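Imprimir | Enviar por correo

Fornlow enseña a sus brazos robóticos a ordenar frascos

En el laboratorio de Fornlow llevan desde mayo reuniendo, con muchísima paciencia, ejemplos para que un sistema aprenda a recoger envases de una mesa y repartirlos en cestas. Ya van 1546 demostraciones guardadas, y Berenice Tapia, que coordina el trabajo, las comenta con el cariño de quien enseña a andar a un crío.

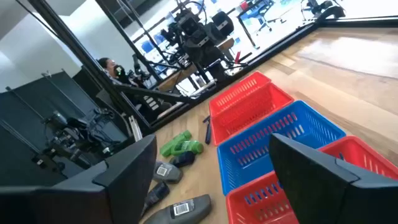
Cada turno graba 50 intentos, y entre uno y otro se cambian de sitio los frascos y las cestas (¡las rojas y las azules dan para muchas combinaciones!). «Los intentos torpes también los guardamos, que de esos se aprende un montón», cuenta Tapia. El entrenamiento empezará cuando Pankaj Kushwaha termine de revisar las 605 grabaciones pendientes.

Comentarios (2)

Tainá B.: Qué gusto leer algo así, ¡ánimo al equipo!

Ravindra: ¿Se podrá visitar el laboratorio?

Contacto | © Plenumum | Volver arriba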